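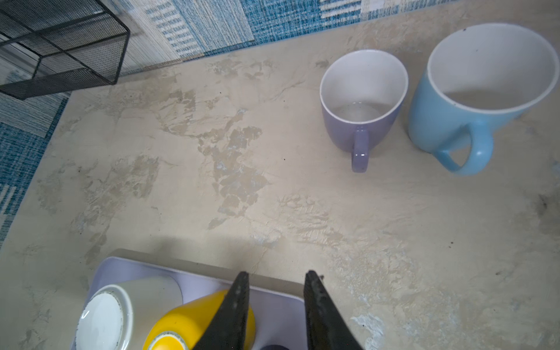

Kitchen and landlord safety check, Dindelura flats
December 2020. Checked by Naima Ezzat

Smoke alarm: PASS. Sounded on test. The log claims it was tested every month, all in the same pen and the same handwriting. I have my doubts.

Fire blanket: FAIL. Missing. Adel El Fassi says it is on order. He said so in May.

Boiler certificate: NOT SEEN. "In the post", apparently.

Sockets near sink: PASS, with a comment. Tester sticker no. 129 does not match the sheet, which says 191.

Worktop and floor: PASS. Rug to be fixed down or taken up.

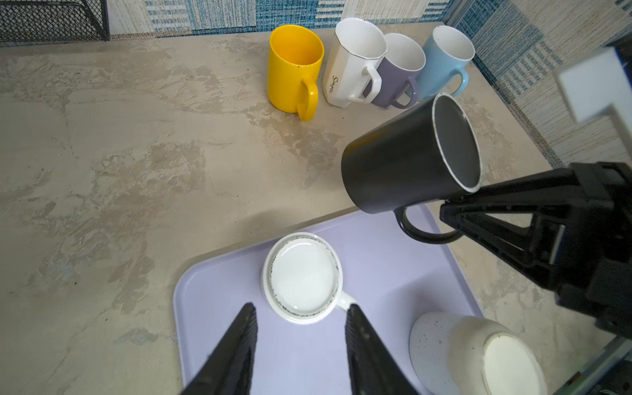

Item 5, worktop. Mugs along the back edge.

Window catch: FAIL. Described to me as "stiff". It does not shut.

Recheck before any new let. I will want paper, please, and no more promises.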